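Maite Marín
Small thread about a white table, for everyone who asked me how I keep my work corner so plain. I will try to write it in order, but I'm not good at order, only at tables.

Maite Marín
I moved to Grenau in May and the first thing I bought was the table. White top, no drawers. My friends told me that white is a mistake and I will clean it every day. They were right about the cleaning.

Maite Marín
White table, Monday morning.
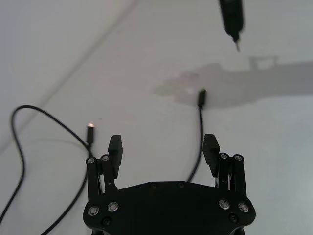
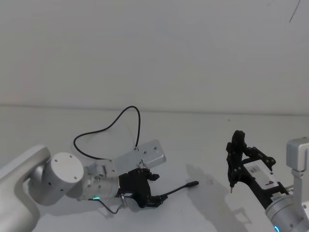
Maite Marín
My first rule is that nothing sleeps on the table. Cups, letters, keys, the small screws I find in my pockets, all of it goes away before dinner. I have one shallow box from Olik for the things which have no home yet, and when the box is full I must decide.

Maite Marín
Second, the cleaning. I use a soft cloth, warm water and one drop of dish soap. Then a second cloth, only with water, and then a dry one. If you skip the second cloth you will see gray stripes in the evening light. I skipped it for some 15 weeks and I thought the table was damaged!

Maite Marín
For pen marks I tried many things. The white eraser from the school shop works well if the mark is fresh. For old marks I put a little baking soda on a wet finger and make small circles. Please try it first in a corner, because my table is matte and yours maybe is shiny.

Maite Marín
Wagner Bastos asked me below about cables. I don't have a beautiful answer. I tried the clips from Fusley, a pack of 23, and they held well until the summer, then the glue became soft and they fell one by one in the night. I was hearing "tic" from my bed.

Maite Marín
What I do now: fabric ties, the type you can open again, one every hand of distance. And I leave the cable longer than I think I need. When it is too short it pulls, and then the plug gets loose and I look for the problem in all the wrong places.

Maite Marín
About the wall. It is the normal white of the apartment, I painted nothing. I wanted to hang a shelf, I even have the shelf, it is behind the door since I moved. Each time I take the drill I look at the wall and I put the drill back.

Maite Marín
Somebody wrote that so much white looks like a dentist. Maybe! But in Campos, where I lived before, my desk was dark brown and the room had one small window. At four in the afternoon I could not find a black pencil on it. I prefer the dentist.

Maite Marín
Wagner also wants to know the height. I measured it again and with the feet screwed in completely it is 73 cm. I added felt under the feet and now it doesn't make noise for the neighbor.

Maite Marín
If someone has a good method for coffee rings that stayed the whole weekend, please write it to me. I have one near the left corner at the back and the baking soda made it only a little lighter.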